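Notebook, Gukdale workshop, bay 2
Tuesday, July 11, 2023

Drawer routine, continued from the last entry. Goal for the Antunes contract is unchanged: the two-arm unit opens the bedside cabinet drawer, checks the inside, closes it, moves on. The room staff at the Antunes residence do this by hand at turnover and it is the part they complain about, because of the bending.

Log since the February restart: 2,186 attempts, 2,045 logged as complete. A complete attempt means drawer opened past the threshold and closed flush, no operator touch. Most of the rest are grip losses on the knob. The knob is small and sits low on the drawer front, so the fingers come in close to the lower edge and the approach angle has little room. Changed the approach to come in flatter. Left the closing push as it was.

Threshold stays at partway open. Full extension gives a better look inside but the drawer drops slightly at the end of travel and the closing push then starts off axis. Partway is enough for the head camera to read a shallow drawer floor. Not enough for a deep one, see open items.

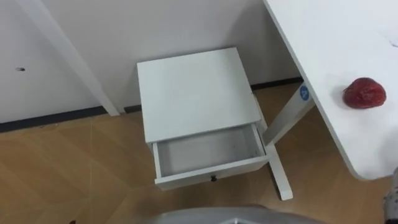
Galer came back on the threshold in the shared log: partway is fine for the camera but not for the people who sign the checklist. At the moment whoever turns over the room puts a hand to the back of the drawer and feels along it. If the unit only looks, the signature on the sheet means something different, and somebody has to say so before the staff are asked to sign for it.

Fair point. The checklist was written for hands. Proposed wording for the sheet: "inspected by unit" and "inspected by hand" as separate boxes, with the unit's box filled automatically from the log and no initials required. Sent to Misevton for the template, no reply yet.

Other changes on the work side, noted so they don't get lost:

The turnover round now takes two people where it used to take two people, so no saving there. What moved is the order. Linen goes first, and the drawer pass runs while the beds are being made. Staff had been doing drawers last, when they were tired. The trial group liked the new order and then disliked waiting at the door for the unit to clear the corner. Waiting time is not in our log. It should be.

Exception handling lands on whoever is nearest. The unit stops and shows amber, and a person leaves the bed half made to look at a knob. There were up to 19 stops in a trial shift. Each one is short. Together they break up the round, and the shift lead said so in plain terms. Suggest queuing the exceptions and clearing them in one go at the end of the corridor, unless the arm is holding something.

Training: the stop and release procedure is one page. The part that took longest was persuading people they are allowed to pull the drawer free themselves after a stop. They had been told on day one not to touch the unit, and the drawer seemed to count as the unit. Reworded: hands off the arms, hands on the furniture is OK once the light is amber and the arms have released.

Wear: front edge of the cabinet is slightly worn along the lower rim. Not going to blame the fingers without a baseline. Should have recorded the condition before the first run. Do this for the next cabinet.

Smudges on the drawer floor are faint, and the check has to pass these without calling them objects. Raise the minimum contrast one step, rerun against the saved set, compare the miss rate before touching anything else.

Open items
- Deep drawers. Either a second look from a steeper head tilt or hand check only.
- Checklist wording, waiting on Misevton.
- Add waiting time at the door to the log.
- Exception queue, needs a decision from the shift leads and not from us.
- Spare knobs, other sizes. Black and white both, to see if color matters to the detector.
- Ask Galer whether the hand check stays for all rooms or only for a sample.

Flatter approach goes on the long run tonight. Grip pads swapped before start, old ones bagged and labeled on the shelf over the bench.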